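Stostevo Low Office Cabinets: Frequently Asked Questions

General

Which cabinets does this page cover?

It covers the Stostevo low cabinets with hinged doors, supplied with one shelf board for each interior. The open bookcases and the roller-front units have separate instructions. Where an answer differs between the standard version and the Wurnwood finish, the difference is stated.

What is the rated load of the shelf board?

The load label is on the back of the board. The figure applies to a load spread evenly across the board with all four shelf pins fitted. A stack of folders placed against one side counts as a point load and should be kept well under the rating. Flat folders are a light load and can be placed anywhere on the board.

Can I stand equipment on top of the cabinet?

Yes. The top is a structural panel and will take a desktop printer or a document tray. Keep heavy items over the side panels where possible. Do not sit or stand on the cabinet.

Can the cabinet be placed directly on carpet?

Yes. On a thick carpet the front edge can sink slightly more than the back, and the doors will then drift open. Check with a level across the top, front to back, and adjust the feet until the doors stay where they are left. Check again after 2 weeks, when the carpet has compressed.

Shelves and contents

How do I change the height of the shelf?

1. Remove everything from the shelf.
2. Open both doors fully.
3. Lift the front edge of the board, tilt it and draw it out.
4. Pull the four pins straight out. Do not lever them with a screwdriver.
5. Push the pins into the new holes, all at the same level, and press until the collar meets the panel.
6. Replace the board with the edged side facing you.

The pin holes are spaced so that one step up or down changes the clearance by a small amount. Count the holes from the base panel on each side before replacing the board.

Should folders be stored flat or upright?

Either is acceptable. Upright storage needs the shelf set low enough to clear the tallest spine, plus a finger's width for removal. Flat storage suits a small number of folders in regular use. The cover label can then be read from above, so put the label on the front cover as well as the spine. If more than a few folders are stacked flat, the lower ones become difficult to remove and the binding mechanism of the bottom folder may deform.

For records that must stay in order, use upright storage with a divider at each end of the row.

Can I use the bottom compartment without a shelf?

Yes. The base panel carries a higher load than the shelf board. It is the correct place for paper stock, archive boxes and other heavy items. If you are loading an empty cabinet, fill the base first and the shelf second. When unloading, work in the opposite order.

Can I order a second shelf board?

Yes, under the same part number as the original. Each board is supplied with a set of 8 pins, four of which are spares.

Doors and hinges

How far do the doors open?

The doors swing clear of the interior so that the shelf can be removed without taking the door off. Allow 600 mm of free floor beside and in front of the cabinet. Chairs should be pushed in before a door is opened fully. Most edge damage reported to us is on the outer vertical edge of the door, at chair arm height. 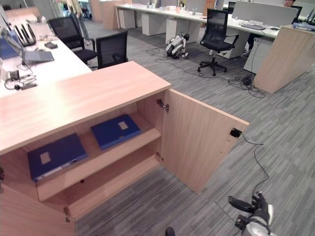
Right-hand door open, with two labeled folders on the shelf and the bottom compartment empty.

The doors are no longer level with each other. What should I adjust?

Each door has an upper and a lower metal hinge. Both have three screws that matter:

Side screw: moves the door left or right. Use this to even out the gap between the doors.
Depth screw: moves the door in or out relative to the side panel.
Height screw: moves the door up or down. Loosen it on both hinges, position the door, then tighten both.

Make adjustments of a quarter turn at a time and close the door after each one. Use a hand screwdriver. A powered driver will strip the fixing in the panel.

If the door is level but rubs at the top, adjust the upper hinge only. If it rubs along its full height, adjust both hinges by the same amount.

A hinge screw no longer grips. Can it be repaired?

In most cases, yes. Remove the hinge, fill the hole with a glued wooden dowel, allow the glue to cure for the time stated on the pack, trim flush and drill a new pilot hole. Do not fit a longer screw. It may come through the outer face of the panel.

Can I attach accessories to the doors?

Small, light items may be fixed near the top edge of the door with adhesive pads. Use screws only if they are shorter than 13 mm, and keep them clear of the hinge positions. If the item has a cable, leave enough slack for the full swing of the door. Route the cable away from the gap between door and side panel, where it will be crushed, and do not leave it across a walkway.

Positioning and cables

Can the cabinet stand beside a desk?

Yes, provided the door on the desk side can open without striking the desk or a chair. Test the swing before loading the cabinet. Where space is limited, turn the cabinet at a slight angle or leave the door nearest the desk closed and use the other.

How should desk cables be managed near the cabinet?

Chargers and short leads tend to collect at the end of the desk closest to the cabinet. Tie them in a bundle, or keep unused ones in a box on the cabinet base. Do not pass power cables behind the cabinet if its weight will rest on them. A cable passage kit (Beltrán pattern, two grommets) can be fitted to the back panel when equipment is to be kept inside.

Does a desk file organizer replace the cabinet?

No. An upright organizer on the desk is suited to documents in use that day. Completed or reference folders should go back to the cabinet. If the organizer is always full, lower the shelf by a few holes and make room for an upright row.

Care and parts

How should the surfaces be cleaned?

Wipe with a damp cloth and dry immediately. A mild dish soap solution may be used for marks. Do not use solvent, scouring powder or melamine sponges. On the Wurnwood finish, wipe along the grain. Adhesive label residue on shelves can be softened with warm water and lifted with a plastic card.

Do the hinges need lubrication?

No. Oil attracts dust and will mark the door. If a hinge squeaks, clean it with a dry brush and check that the mounting screws are tight.

Where do replacement parts come from?

Hinges, pins, feet and shelf boards are shipped from the Brurnberg warehouse. Doors are made to order and take longer. Quote the part number and the batch code, both printed on the sticker under the top panel, at the rear. Orders placed in January may be delayed by the annual stock count.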